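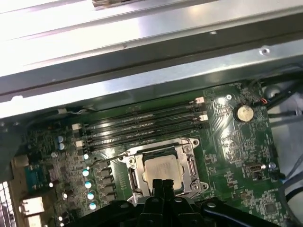 Green motherboard in an open case, memory slots empty.

4 min read

Tips for keeping a prophecy study notebook. Quick list, the kettle's on.

Get a binder, not a bound book. You will change your mind about Daniel 7 and want to move pages. I've moved mine three times.

One passage per page. Write the verse out by hand at the top – whole thing, no dots in the middle. Then leave four blank lines before you put down a single thought.

Pencil for ideas, ink for Scripture. Saves a lot of grief later on. Somebody's theory from a 1980s paperback should not be sitting there in the same ink as Isaiah.

Date headlines. If you tape in a news clipping put the month on it (I have one that only says "October" and no year, useless now).

Tabs. Daniel, Ezekiel, Zechariah, Matthew 24, Revelation. Then a fat one at the back marked WAIT AND SEE. Mine has 29 pages in it. Zoila Inga from our Thursday-type group, well, our evening group, calls hers "the freezer".

Maps – print them small, glue at the corners only. Glue stick, never the runny stuff. It wrinkels the page and comes through on the other side.

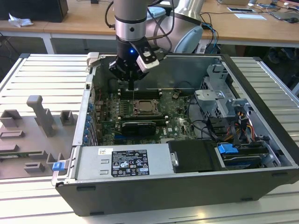
Thin Bible paper tears at the margin first. Clear archival tape, both sides, trim with nail scissors. Don't use regular kitchen tape, goes yellow in a couple of years and takes the print with it when you peel.

Highlighters bleed. Dry ones only, the crayon kind. Yellow for promises to Israel, blue for the nations, green for the church. If you can't decide, leave it plain till you can.

Read the chapter before and the chapter after. Every time. Half the arguments at our table went away once Amanuel Degefa started making us do this out loud.

Keep a page of just questions. Short ones. Who is being spoken to? Has it happend already? Does another prophet say the same?

Storage: a cake tin with a tight lid is fine for loose notes and clippings. Keep it off the basement floor. Bottom shelf of the pantry works, away from the potatoes.

If you lend the binder out, write your phone number inside the front cover, and take out the freezer pages first. Haruna still has my Ezekiel section.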